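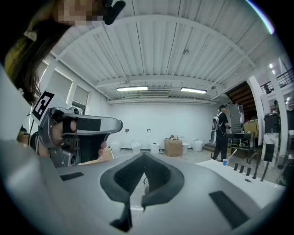 Figure 4. Ceiling lights, air vent and side windows, Grutilham workroom.

Section 4: Preparing the room

Read this section before bringing in tables or stock. Section 5 covers the tables themselves and Section 6 covers packing and labelling.

4.1 Before you start

You will need the room key, a stepladder, a soft brush, two clean cloths, a tape measure and a roll of floor tape. The stepladder is kept behind the door of the store. Sign it out on the sheet and sign it back in the same day.

Two people are needed for 4.3. The rest can be done by one.

Caution: The ceiling is corrugated metal sheet. Do not hang, clip or tape anything to it, and do not rest the ladder against the beam.

4.2 Windows

1. Open the larger window first, then the smaller one towards the corner.
2. Wipe the white frames with a damp cloth. Dry them before closing.
3. Check that both windows close fully and that the catches hold.
4. Leave a gap of 60 cm between the window wall and the nearest table so that the windows can be reached.

Note: Daylight is enough for sorting on most mornings. Switch the ceiling lights on for any work with printed labels.

4.3 Ceiling lights and vent

The main lights are the two rectangular fluorescent fittings near the far end of the room, one to each side of the air vent.

1. Switch both fittings on and wait one minute. If either flickers, write it in the fault book and ask for a new tube. Do not change tubes yourself.
2. Switch the fittings off again and let them cool.
3. Set the stepladder below the vent with all four feet flat on the floor. The second person holds the ladder throughout.
4. Brush the slats of the vent from left to right. Brush along the slats, never across them.
5. Wipe the casing of each fitting with a dry cloth only.
6. Put the ladder away before going on to 4.4.

Caution: Leave the small round fitting near the middle of the ceiling alone. It must not be covered, painted or cleaned with a wet cloth. Stacked boxes must stay at least 100 cm below ceiling level everywhere in the room.

The light over the adjacent space is on its own switch. It can stay on while you work.

4.4 Back wall and outlets

There are two small outlets on the back wall, at about waist height. Keep both of them clear.

1. Check each outlet for cracks or a loose cover. If you find either, do not plug anything in.
2. Mark a strip of floor 62 cm deep along the back wall with tape.
3. Keep boxes, chairs and bags outside the strip.
4. Run any extension lead along the foot of the wall and tape it down at both ends.

Note: The label printer (Vandell) and the tape dispenser (Fragkou) may share one outlet through a fused extension. Do not add a heater to the same lead.

The back wall is plain white and marks easily. Notices go on the board in the corridor. If a table has to touch the wall, put a folded cloth behind it.

4.5 Cardboard

Flat sheets are used as table covers and as dividers between layers.

1. Take one sheet for each table and lay it with the smooth side up.
2. Trim any part that hangs over the edge. Cut away from yourself and keep your other hand behind the blade.
3. Replace a sheet when it is creased, damp or covered in old tape.
4. Store spare sheets flat. Sheets stood on end will bend within a week or two and are then hard to use as dividers.

Used sheets go in the paper bin with the tape pulled off.

4.6 At the end of the day

1. Unplug everything from the back wall.
2. Close both windows and check the catches by hand.
3. Take spare cardboard back to the rack.
4. Sweep from the window side towards the door.
5. Switch off the ceiling lights, then the light over the adjacent space.
6. Lock up and return the key to the hook marked Even.

4.7 Faults and contacts

One light will not come on: try the wall switch twice, then report it.
Draught when the windows are shut: check the smaller window first. Its catch can look closed when it is only half turned.
Dust on the tables in the morning: repeat steps 3 and 4 of 4.3.
No power at an outlet: unplug the extension, try one item on its own, then report it.

Building faults go to Gijs Mertens, extension 2172. For keys, cardboard and changes to this section, ask Annelies De Bruijn.

Section 4 last revised May 2025. The next check of the lights and vent is due in September.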